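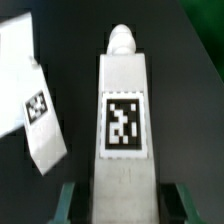

Block from the tall group, knob up, label side to the front.

Kandard block set – README

Last real edit July 2019. Kept by Teodora Lazarević. Ask her first, then Gorazd Trajkovski.

What this is

Notes and tables for the Kandard blocks. White, upright, a bit wider at the foot than at the top, round knob to lift them by. Each block in the set has a square black and white marker on a label with a thin gray dashed border. The marker is the block's name. Anything else written on it is not.

109 blocks listed. Three heights: tall, middle, low. Most of the trouble in the tables is with the tall ones, see below.

What's in the folder

blocks.csv – one row per block. Marker ID, height group, shelf, state of the label, remarks.
shelves.csv – shelf names in the Starnach room and what goes on them.
labels.pdf – print sheet for replacement labels, dashed border included. Print at 100 percent. Do not let the printer "fit to page", Abdelilah lost a whole sheet that way.
old/ – the March list. Don't use it, don't delete it either.

Columns in blocks.csv

id: marker ID, whole number, no leading zeros.
group: tall, middle or low. Lower case please.
shelf: matches shelves.csv. Blank means out on a table somewhere.
label: good, worn, lifted, replaced.
handmark: whatever can be read low down on the block, under the label. Put "faint" if you can see there's something but can't read it. Leave blank if there's nothing.
remarks: free text. Short. No commas if you can help it, I know it's quoted but it still breaks for Bujar.

About the hand marks

Comes up every time. Some blocks have faint gray marks on the lower face, below the label. Might be numbers. They're older than the labels and they don't match the marker IDs, even where you can make them out. Kastriot Pavlović thinks they're from the Spahić count, before the set came to us. Could be. Nothing on paper for it.

So: don't go over them in pen, don't rub them off, don't guess. A guessed number is worse than a blank. Three rows in the March list were guesses and we only found out when two blocks ended up with the same entry.

Handling

Lift by the knob or hold low at the base. Not by the label edges.
Stand them up, label to the front. Lying down they roll onto the knob and the neck gets dirty, it's a pain to clean in there.
Wipe with a dry cloth. No spray near the label.
Tall ones at the back of the shelf. They tip if somebody reaches past them in a hurry.

Replacing a label

1. Look up the ID in blocks.csv before you take the old label off. Before!
2. Print from labels.pdf, cut outside the dashed line. The border stays on.
3. Old label off slowly, from a corner.
4. New one on straight, centered left to right, same height as the old one. Don't cover the hand marks if there are any.
5. Set label to "replaced" and put your initials in remarks.

If the old label is already gone and you don't know the ID, put the block on the Plumau shelf and leave a note. Do not give it the next free number. There are no free numbers.

How the list was made

Gorazd and Bujar Berisha went shelf by shelf. One lifting, one typing, swapped halfway. Group was judged by standing each block next to a reference one, no ruler. Label state is by eye so expect some disagreement between worn and good – Bujar is stricter. Teodora went over the tall group a second time and changed 14 rows, mostly shelf, a few label. The middle and low groups have had one pass only.

Known problems

- Tall and middle get mixed up if there's no reference block beside them. Should of measured. Next round.
- Shelf column goes stale fast. Treat it as where the block was, then go look.
- Handmark is "faint" for a lot of the tall blocks. The light over that shelf is poor and someone with better eyes and a desk lamp might get more.
- Color isn't recorded. All entered as white, though they look a little bluish or gray depending on where you stand them. Not a mistake, please stop filing it.
- Two spellings of the Spahić shelf in shelves.csv, with and without the accent. Same shelf.

What it's okay for

Finding a block, checking one back in, printing a label. Not good for anything that needs real sizes or weights, those were never taken.

Changes

March – first list, now in old/
July – groups added, handmark split out from remarks, label states cut down to four, tall group rechecked

To do

Second pass on middle and low.
Desk lamp for the tall shelf (Abdelilah Erraji is asking).
Fix the accent thing.
Decide what happens to blocks on the Plumau shelf that noboby claims.

Corrections: edit the row, put initials in remarks, tell Teodora. Don't email a new copy of the whole file around.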